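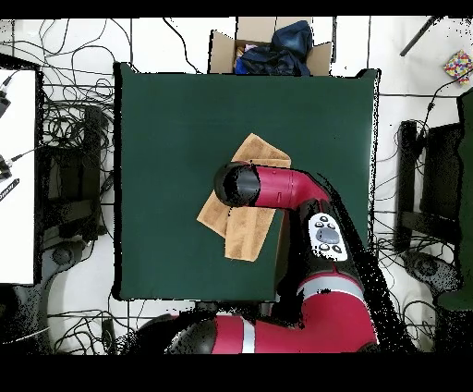
The towel cell at Lumbao, with the arm over a folded and rumpled cloth.

The purchase request that Amado Sarmiento filed for the towel-handling cell ran to 2 pages. The first version, written in December, was longer and was rejected.

"It listed an arm and a gripper and almost nothing else," Sarmiento said. "Finance asked what the thing would stand on, and I had no line for that."

Sarmiento plans equipment for Lumbao, a laundry contractor that washes and folds for hotels and clinics. The company wants to know whether a single arm can pick towels from a pile and lay them flat ahead of its existing folding line, a job now done by hand. He agreed to go through the budget on a Wednesday morning, with the spreadsheet open.

The arm was the easiest item to price. Two suppliers, Trakent and Gelladon, quoted on the same reach and payload, and the quotes were close enough that delivery time decided it. Trakent could ship sooner. The accessories took longer to settle. Spare finger pads came to $376 for the year, based on the supplier's replacement interval. The table, its covering and the floor anchors added $1,144.

"People treat the table as furniture," he said. "It is part of the cell. If the surface is slick, the cloth slides away from the fingers and you are tuning the grasp for a problem you could have bought your way out of."

He budgeted the surface as a consumable, with one replacement per year. Gripper fingers are handled the same way. The gripper itself is on a longer schedule and sits in the capital column.
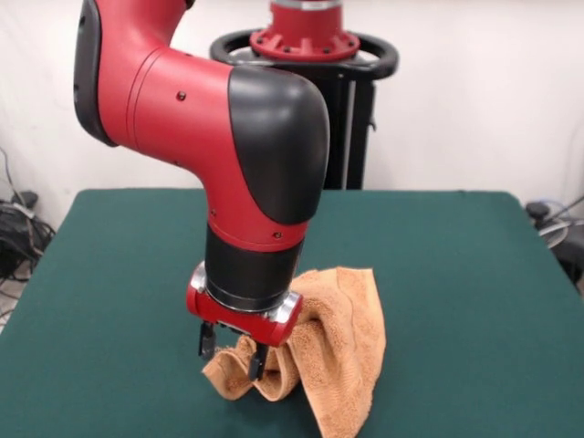
Trinidad Saludo would have put the fingers in the capital column too, and said so when the draft came around. Her argument was that a finger set wears slowly on terry cloth, and that moving it to consumables makes the yearly running cost look worse than it is. Sarmiento kept his version but added a note giving both totals.

The largest disagreement was over software. Jitska, the package the company already uses to schedule its washers, can exchange signals with the arm controller through an add-on module. The module costs $2,484 per year. Sarmiento left it out of the first phase.

"You don't need the washers to talk to the arm when you are still finding out how it does with one towel," he said. "We can start it from the pendant. The module goes in phase two, and if there is no phase two we haven't paid for it."

Training hours are in the request, charged to the department at the normal rate. So is floor space, measured to the outside of the guarding and not to the table edge – a point the first draft missed. Cable management was added late, under installation.

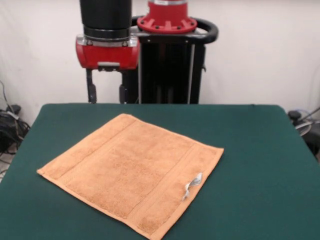 Acceptance terms fill most of the second page. The supplier is paid in two parts, and the second part depends on a test with the company's own towels, old and new, with labels and hems as they come out of the dryer. Sarmiento insisted on that wording. Sample cloths sent by a vendor tend to be one size and one weight, he said, and a rate measured on them can't be carried over to a hotel account.

He has not promised a payback date. The request gives the cost of running the cell for one year beside the cost of the manual station for the same year, and leaves the throughput row open until the test results are in.

"I would sooner hand in a blank row than a number I have to defend in March," he said.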